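Wetport will change its water meter reading cycle from 12 months to 6, starting in January.

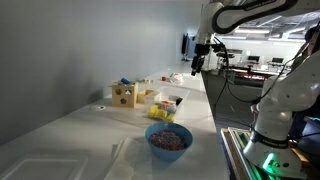
Readings will be billed at the existing rate. The notice went out to Cirnstead accounts on August 15, 2025, and is also posted at the service office, where the wall behind the long white tabletop is a smooth pale gray. Accounts with 2 meters get one bill. 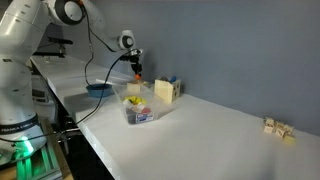

Melina Fragkou asked whether estimated readings would end. The utility said they would stay in use for blocked meters.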